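Home | Notebook | Methods | Parts list | Archive

Hide glue, batch 11 – gel strength and open time

December, started 09:40

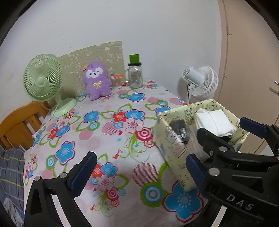 Fenna Prins objects to the soak time in the last entry: granules left overnight at room temperature were already thinning before they reached the pot, so the low shear figures say little about the glue itself. Accepted. The soak is now two hours in cold water, in the fridge, lid on.

Stock is the Lambrechts pearl, same sack as batch 10. Mixed by weight, one part glue to 1.8 parts water. The pot was brought up slowly and held at 60 C. It crept to 65 C once while I was at the bandsaw, back down within a few minutes. Marked on the sheet in case it shows up later – I doubt it will at that duration.

Open time on planed beech, room at 18 C: skin forming at 70 seconds, no grab left at 110. Warming the stock over the radiator first gave another half minute. The urea sample stayed workable much longer but was still rubbery at the squeeze-out the next morning. Not using it on the chair rails.

Lap joints: six made, clamped overnight, to be pulled after a week. Two of them have a toothed face, the rest are straight off the plane. Arnout wants a third set sized with thin glue before assembly. There is enough offcut for that if the Arkden job does not need it.

Notes to self
– The pot thermometer reads a degree high against the glass one. Readings above are corrected.
– Strain through the finer mesh. Found grit in the brush again.
– Top up with hot water only. Cold water left a lump that took twenty minutes to go.
– Leftover from this batch is in the fridge, labeled. Discard if it smells or will not set firm.

Bram has asked for the batch 9 pull results in the same units as these. They are in pounds in the old book, page 44, and still need converting. Will do it when the lap joints come out of the rack.

Filed under: Adhesives, Bench tests

Recent entries
Glue pot thermostat, second repair
Toothing iron: regrind angle
Beech moisture readings, rack B
Batch 10 – soak and shear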